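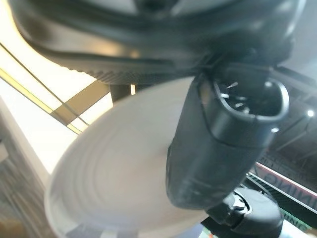
The White Plates

Pale off-white, a bit grayer toward the lower edge, with faint rings running one inside the other across the surface.

Welcome to the kitchen part of the gallery, and to the page I have been promising my sister-in-law for longer than I care to say. The earlier pages were all garden, and she very kindly pointed out that we spend a good deal more of our lives at the sink than we do with the roses. So this page belongs to the plates. I've put the picture at the top and let myself ramble a little underneath it, the way I do when people come by and make the mistake of asking where something came from.

Where they came from

We bought the set the first winter in Rulliddale, in January, when the moving boxes were still stacked in the hall and we had been eating off the lids of storage tubs. There was a shop called Kongkaew on the corner near the bank (it sells lamps now, very nice lamps) and in the back they had a long shelf of plain tableware with Arimska on the price tags. I went in for a colander. I came out with 13 plates and no colander, and had to go back for it the next morning feeling rather silly.

Why 13, people ask. The shop had a dozen wrapped up in paper and one sitting loose on the shelf by itself, and I couldn't leave it there. The lady at the counter gave me a little off for taking it, and it has been the plate under the teapot ever since.

The rings

This is what I love about them, and it doesn't come across from the far side of a room. At first you just think, well, a white plate. Then the light comes in low from the window over the counter and you notice the circles, very soft, like when you drop a pebble in a pond and wait a second or two. Gravy finds them. Salad dressing finds them too. My husband says his toast sits better on a ribbed plate because the crumbs have somewhere to go, and I have let him have that one.

If you are shopping for something similar, run a fingertip from the middle out to the rim before you buy. Some plates have rings you can feel and some only have them in the glaze, and I like the kind you can feel. The deep ones are a nuisance with peanut butter, though, so don't go overboard!

Washing up

We wash these by hand, mostly out of habit. Warm water, a squirt of Corkier, and a soft brush taken around in circles instead of straight across. I was a sponge person my whole life until we got ringed plates, and then I found that a sponge slides right over the low places and leaves a film of egg behind. A brush gets down in there. Any old brush will do, and the one we use has a bent handle from being shut in the drawer.

Gray marks are the other thing. Knives and forks leave them on white plates, little pencil-looking lines, and for ages I believed they were scratches and was quite sad about it. A spoonful of baking soda and enough water to make a paste took most of them away. Rub it gently, leave it while you dry the glasses, rinse well. I do this twice a year or so, usually with the radio on, and I find it a very pleasant way to lose an afternoon.

Drying and stacking

I dry them right away if I'm in the mood, and if I'm not they stand in the rack until somebody wants the counter. They go in the low cupboard to the left of the stove, in piles of 4, with a square of paper towel between each one and the next. Yes, between every single one. I know how that sounds. My mother used doilies for the same thing, so I consider myself modern.

The piles used to be taller, right up to the shelf above, and getting at the bottom plate meant lifting the whole lot out with one arm while holding the door back with your hip. Shorter piles take up more room across, so the mixing bowls had to move in with the baking pans, and the baking pans have never forgiven me. But it's so much easier on the wrists, and I'd tell anyone with a deep cupboard to try it.

What we put on them

Nearly everything looks good on an off-white plate. Tomatoes look wonderful. So do green beans, and so does a plain fried egg with too much pepper on it. The one supper that never looks like much is chicken with rice and cauliflower, which disappears altogether, and I've taken to putting a bit of parsley on top or a spoonful of beets next to it just so we know it's there.

For company I put a colored napkin on the table beside each place and leave the plates alone. I did go through a spell of owning chargers, those big plates that go underneath the plate and do nothing, and they are now under the houseplants, where they do a very good job.

Pies come out on them as well. You can slide a small pie onto one and cut it right there, but use a butter knife and go easy, or you'll be getting out the baking soda again.

The ones we've lost

There were two that broke, so it's 11 in the cupboard these days, counting the teapot one. The first was my own doing, and involved a wet hand and a phone call. The second went at a birthday party and I never found out how, only that it had been swept up very nicely by the time I walked in, and the dustpan put back on the wrong hook.

Our neighbor Jacobus Steyn, who mends clocks and chairs and once a harmonica, glued the first one back together for me as a surprise. You can't eat off it anymore, but it sits on the windowsill and holds rubber bands and the spare key to the shed. He worked it out piece by piece at his own kitchen table and told me afterward it was worse than a 1,000 piece puzzle, with no picture on the lid to help him. I believe him. All those rings to line up!

If you have some yourself

I would be so glad to hear from anyone who has the same plates or something close to them, especially if you know whether there were ever bowls to match. I've looked in every secondhand shop between here and the coast and only come across side plates, and those had a blue line around the edge, so I left them behind (and have thought about them since, of course). The guestbook link at the bottom of the garden page works for this page too. Please say what town you're writing from, I do enjoy that.

The teapot will have the next page to itself, as soon as I can get the tea stain off the spout, and after that the wooden spoons, which have been waiting their turn in the jar by the stove.

Page last updated 2026-08-06

Back to the garden pages
Guestbook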